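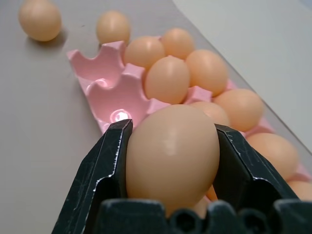 Saturday, March 23, 2019. Egg tray trial, Lillomis lot. Shells in this lot are on the pale side and a little slick, so I am putting them in narrow end up and keeping the same tray all day. The pink one is fine for this. The dividers between the cups come to a point and brown shells show up well against it, even at the far end.

Canan weighed the tray before lunch, full: 1438 g on the bench scale -- log under sheet 37. Orhun wants the same done with the Çınar lot.
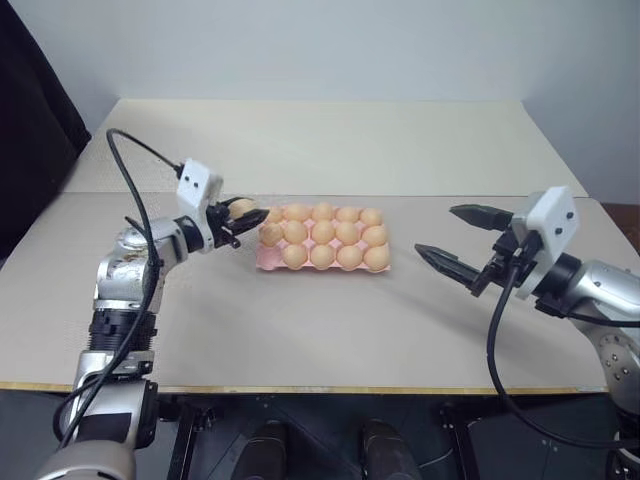 Tray on the gray table, front-left cup open, 14 in.

To do: wipe table, ask Canan for 3 more trays. Recheck the scale zero with the 300 g weight.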